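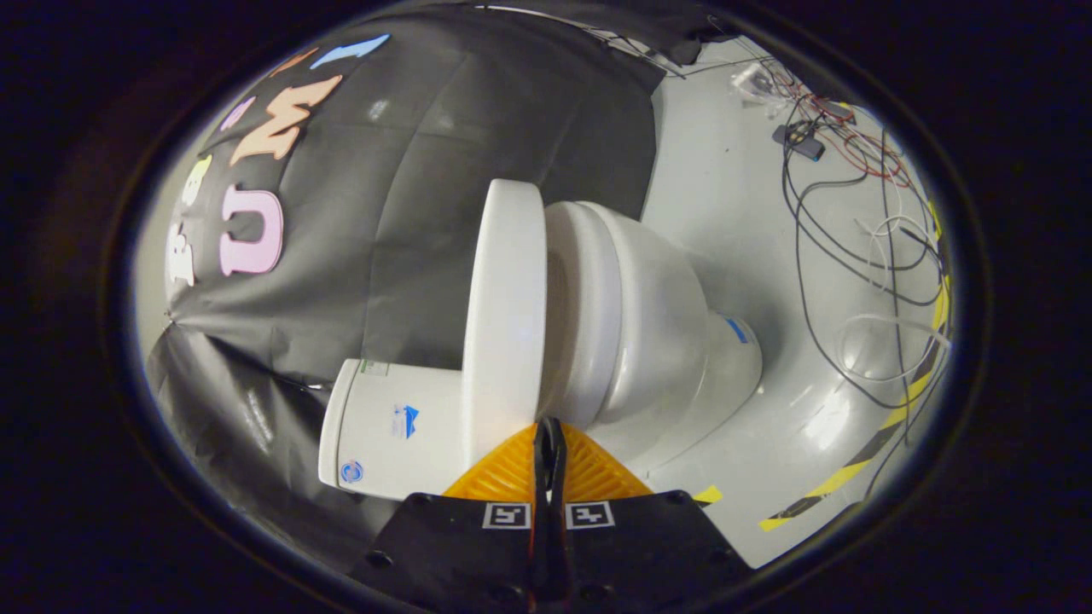

By the owner of Emari Bath and Tile, a family showroom

Print this page
E-mail this page

I have sold toilets since 1981, first in my father's shop and later in my own. People smile when I tell them this at dinner. Then, usually before the dessert, somebody asks me which one to buy.

My opinion is that we choose this object very badly. A family will visit my showroom on three weekends to decide on a faucet. They will hold the tile against the light in the morning and again in the evening. For the toilet they give me 5 minutes, standing up, and they look mostly at the price. I think they are a little embarrassed, and the embarrassment costs them money.

The first thing I ask customers to do is to lift the lid. Many have never done this in a store. A lid that is thick and smooth, with a rounded edge, is easy to wipe. When it stands upright you can look at the rim and the bowl behind it, and you should look at them for some time, because you will be cleaning them for many years. Every step and every curve in the white glaze is a place where the brush must go. Salespeople talk about the shape from the front. I would like them to talk about the base, where the foot spreads out to meet the floor. That is where dust and hair collect, and it is the part that makes people go down on their knees on Friday evening.

My second complaint concerns the stickers. A label on top of the tank, another on the front, a small round logo in the corner - the new toilet comes dressed like a suitcase. I have visited homes where these were still in place after 16 years. The owners told me they were afraid to remove them, as if the guarantee lived inside the paper. Please copy the model number into a notebook and then peel everything away. Warm water and patience are enough.

I must also say something about white. Every few years a manufacturer tries to bring back avocado or pink, and a customer asks me if white is boring. I answer that white is truthful. It shows you when it needs cleaning. In August we renovated a bathroom on Endow Street with a dark brown set that was 30 years old, and the owner was surprised to learn what color the water stains were.

I do not expect anyone to love this object. I ask only that you bend down and look at it from the side before you pay.

Page last updated in August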